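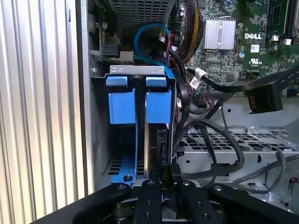
## Filtico open day, Tuesday, November 4, 2025

Filtico takes in old office computers, strips them, and sells on whatever still has some life in it. Once a year it lets the public in, with tea.

I arrived early and was given a sticker reading VISITOR 94, although I could see five other people at most. The tour lasted 60 minutes, of which a good quarter went on the car park and its new drainage.

Indoors things picked up. The drive benches are the bit to see. Desktop cases are opened there, and the hard drives come out for wiping. I learnt that coloured plastic tabs mean "pull me", and that the firm has very firm views on Omel screws, none of them printable.

The wiping room had a window and a queue. A board on the wall said 1153 drives were done in January, with a smiley face beside it.

Lunch was by Bajwa, the café next door, and was the best thing all day. Have the lentil pasty. The shop sells used keyboards by weight. I bought two kilos and still don't have a working letter P.

Parking is free, and drains beautifully.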